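Plotville water bills to go up again as meter savings stay out of sight

Households in Plotville will pay more for water from April, the second rise in 2 years, and the town still can't say what became of the savings it promised when the new meters went in.

The increase adds $120 a year to the standard household bill. The town's utility office calls it "a modest adjustment." It is a good deal less modest for people on fixed incomes, who were told when the metering contract was signed that better readings would hold prices down.

The contract went to Velow, a metering company that had never worked with a town this size. Its pitch was simple enough. Old meters run slow, the company said, so plenty of water goes out the tap without being paid for. Put in new meters, bill for every gallon, and the extra money pays for the equipment. After that, the town comes out ahead.

The first batch covered 1,000 homes on the north side. According to a short report handed out at the last public meeting, 234 of those homes have since been billed at least once on an estimated reading, which is exactly what the new meters were supposed to end. The report puts this down to "signal conditions." It doesn't say what those conditions are, or whether they are expected to improve.

Velow says the problem is a normal part of any rollout and that software updates will take care of it. That may be so. The company said much the same last fall, when the first estimated bills landed in mailboxes, and residents who called to complain were told to wait for the next update. Several of them came to the meeting with their bills in hand. One man had been charged for more water in a month he spent away than in the month he came home. He was offered a payment plan. 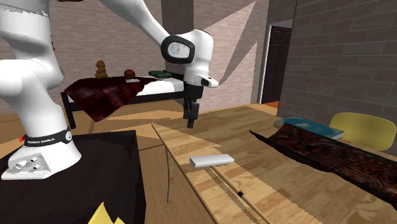 The rate increase was drawn up with help from Gresora, a consulting firm the town hired to look at long-term costs. Its study runs to many pages on pipes, pumps and borrowing, and spends a single paragraph on the meters. That paragraph says the savings "are anticipated to be realized over the life of the asset." Asked how long that life is, the utility office said it would depend on the battery.

There are real costs behind the increase. The main under Krajčí Street is old and has broken twice since last winter, and the treatment plant needs new filters. Few people at the meeting argued that the pipes should be left to leak. What they wanted to know was why the meter money and the pipe money are now being talked about as one big pot, when they were sold to the public as separate things.

The answer was hard to follow. The office said all water spending comes out of the same fund, so it makes no sense to split it up. But the meter deal was split up when it was first presented, with its own costs, its own savings and its own chart. The chart showed a line going down. It is no longer on the town's website – the page now leads to a list of tips on fixing a running toilet.

The office did promise a full review of the meter program before any more are put in. It gave no date for the review and did not say who would carry it out. Velow has offered to help with the figures, and the town seems open to the idea, though a review of a contract done with numbers from the company being paid under it is unlikely to settle many arguments.

Meanwhile the second batch of meters has already been delivered and is sitting in storage. The utility office said the delivery was part of the original order and should not be read as a decision to go ahead.

Residents who think they have been billed on an estimate can look for a small letter E next to the reading on the back of the bill. Requests for a manual reading can be made at the utility office counter until 4 p.m. There is a fee, refunded if the meter is found to be wrong.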